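Varell digital blood pressure monitor, upper arm model: my review after two months

I bought the Varell in March, when the clinic in Girkdale reduced its opening hours and the nurse asked patients with high pressure to measure at home and bring the numbers. Before that I went there every second week, and I waited a long time for a measurement that takes one minute. So I am not a doctor, only a patient who must now do a small part of the clinic's work in his own kitchen.

The set contains the monitor, one cuff, a tube, four batteries and a booklet. The booklet is printed in very small letters. I had to read it near the window. It explains the correct position well: back supported, feet flat on the floor, arm on the table at the level of the heart. It does not say how long one should rest before the first measurement, and I think this is a serious omission. My nurse told me five minutes, and with these five minutes my upper number is usually lower by 13 points.

The cuff is the best part. It is stiff enough that I can close it with one hand, and the mark for the artery is easy to find. It inflates quietly. On some mornings it inflates two times, because I moved or spoke, and then the pressure on the arm is unpleasant.

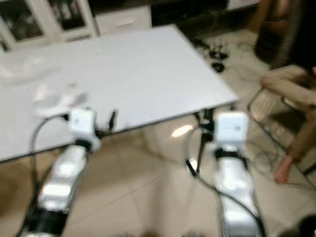 Jatoi wrote under the first version of this review that the cuff did not fit his mother, who has thin arms, and that the monitor gave only error messages until he ordered the small one separately. He asked if the seller mentions this before the payment. It does not, or I did not find it. Please measure the arm with a tape before you order. The small cuff costs 15 dollars more, and for older people I would count this in the price.

About accuracy I wanted to be careful. I took the monitor with me to the clinic in Girkdale and the nurse measured me with her device, then with mine, on the same arm, with a pause between. The difference was two points for the upper number and three for the lower. She said she was satisfied with this. One comparison is not a study, of course, and I intend to repeat it in the autumn.

The display is large and my wife can read it without her glasses. The pulse is shown also. Mine is mostly 74 in the morning, and the monitor showed the same as when I counted with my finger on the wrist.

The memory is my main complaint. It keeps 50 measurements and then deletes the oldest without any warning. If you measure in the morning and in the evening, this is less than one month. There is no connection to a phone. I write everything in a notebook now, with the hour, and the nurse prefers the notebook anyway.

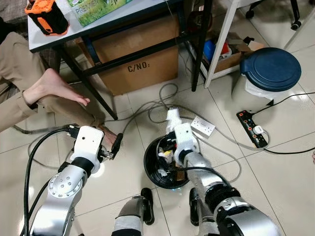
Same room, other side

I had to call the service once, when the tube became loose at the connector. The service office is in Irkport and they answered on the second day. They sent a new tube without cost, but I had to send a copy of the receipt, so keep yours.

Good: firm cuff, large numbers, quiet pump, polite service.
Less good: small memory, tiny print in the booklet, only one cuff size in the box.

I give it four stars out of five. If your clinic is open every day and near to your home, you maybe do not need it. For us in Girkdale it has become necessary, and I would buy the same one again, with the correct cuff.

Updated May 23, 2023: the batteries from the box are still working.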